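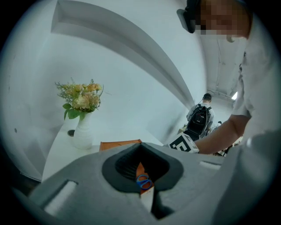 View from the gripper, scissors box at the far side of the jaws.

To: Parkberg list
Date: 4/10/20
Re: dropped marker on the right unit

Following up on the question below, with apologies to whoever has already lost an afternoon to it.

> We keep losing the right gripper's pose during the scissors task on
> the Trummer build. Left one is fine. The log says tracking is good
> the whole way through, and then on replay the right hand teleports
> into the wall. Anybody else?

Yes, us, 3 sessions running. The log says the same cheerful thing here. As far as I can tell the Trummer status line means "I was tracking when I started up" and is never bothered again after that.

What goes wrong, in our setup at least, is that the tracker swaps the two cubes. We pulled up episode 124, which has 654 bad rows in it, and every one of them had the left cube's ID with the right hand's position. Our label sheets from Nivport had been printed twice from the same page. Two cubes, one set of IDs. The software picks whichever it likes better.
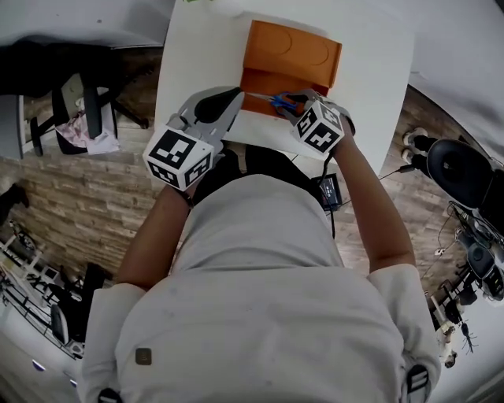
Scissors in the right gripper, blades against the orange box.

The part I'd rather not have found is the safety side. When we replayed one of these on the arm, it took the jump as a real command and went for it at full speed, holding scissors. The speed limit we set last August lives in the Prirkdale config, and replay doesn't read that file. It stopped when I hit the button. Nothing got hurt except a flower pot and my opinion of replay mode.

So check your IDs before you recalibrate anything. I recalibrated for 2 days and got very good at it.
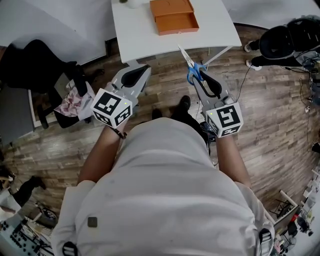 Can I still use the episodes recorded with duplicate IDs?

Keep the raw video, throw out the poses, and run the tracking again once you have told it which cube is which by hand. Do not replay the old files on hardware, even slowly.

Patch for the replay limit is in the Parkberg tree, untested on the older arm.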